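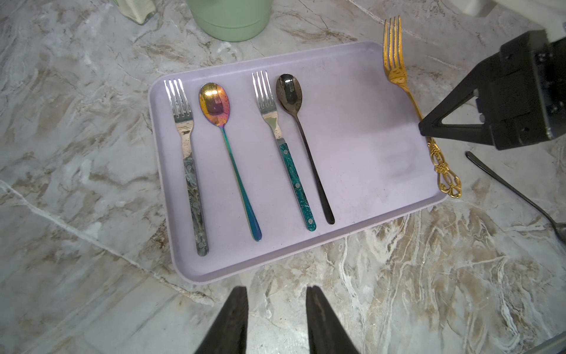

Forks and spoons taking turns along a lavender tray, ready to be carried through.

Setting Out a Cutlery Tray for a Help-Yourself Lunch

by Giuliana Villca

When we have people over in the summer I hardly ever lay the table properly any more. Everyone wanders in and out, somebody wants to eat on the back step, and the places I have so carefully set end up with no one sitting at them. So I put the cutlery out on a tray instead, and over the years I have grown rather fond of doing it nicely. It takes 5 minutes, and it makes even a plate of cold ham look as though you'd planned it.

What you need

A flat tray with rounded corners and a low rim
Forks and spoons, matching or otherwise
A soft dry tea towel
A clear bit of worktop

Choosing the tray

You want one with a rim you can get your fingers under, but a low one, so that people can pick up a fork without scrabbling for it. Plain colours are kindest. I used a patterned tray for ages (it came from the Saturday market at Marnbridge, and had cockerels all over it) and the cutlery simply disappeared. A soft, dusty lilac is lovely with steel, and lovelier still with anything coloured.

Don't worry about matching

My mother kept a canteen of cutlery in a drawer and counted it back in after Christmas, and I'm afraid I have gone entirely the other way. A fork with a marbled grey-green handle can lie quite happily beside a rainbow spoon, and a glittery teal handle next to a plain black spoon looks rather smart. If you're starting from nothing, begin with two steel forks you like the feel of and add the odd spoon whenever you come across one. One ornate gold piece is plenty for a small tray -- it does like to be looked at.

Laying the row

Give each piece a rub with the tea towel first, holding it by the neck, and then try to touch only the handles. Shiny bowls show every thumbprint, the dark ones most of all.

Turn the tray so the long side faces you. Start at the left with a fork, tines pointing away from you, and put a spoon next to it, then another fork, and carry on in that way.
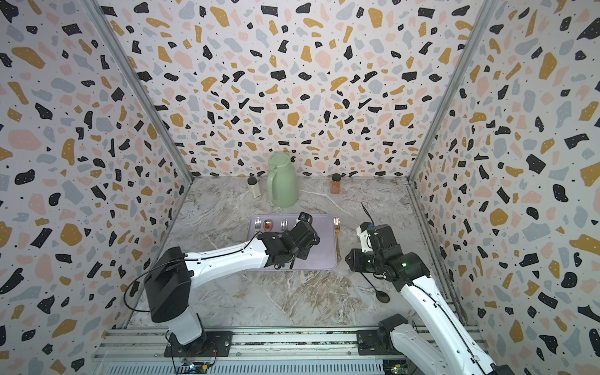 Leave a finger's width between each one, or a bit more if your guests are likely to be juggling a plate and a glass. I try to line mine up by the heads and let the handles finish where they like. Old forks and new ones are never quite the same length, and if you line up the handles instead you get a very ragged top edge, which bothers me more than it should.

Do stand back and look before you fuss with it. A row that seems crooked from close to will often look perfectly all right from the doorway.

Leaving some room

Resist filling the whole tray! An open stretch at one end is useful for folded napkins or a serving spoon, and it gives you somewhere to slip in an extra fork when a neighbour turns up.

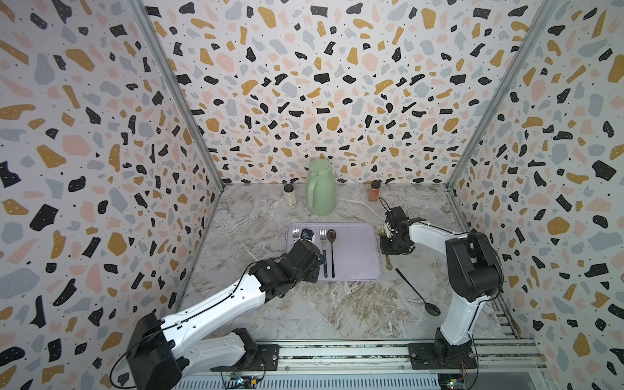 Page 21

Things to stand behind it

I like a few bits along the back, well clear of the tray, so that no one has to reach over a hot pot to get at a spoon. A sage-green thermos pitcher does beautifully in the middle, with its handle turned to one side for easy grabbing. Then a little jar either side of it, one pale and one a good rusty orange, which are cheerful to look at. Label them if there's any chance of somebody sprinkling the wrong one on their strawberries.

Putting it all away

Wash anything with a coloured finish by hand, in warm soapy water with a soft cloth, and dry it straight away. Handles with rivets want a careful wipe, as crumbs do like to gather there. Wipe the tray last, under the rim as well, and stand it on its edge to dry.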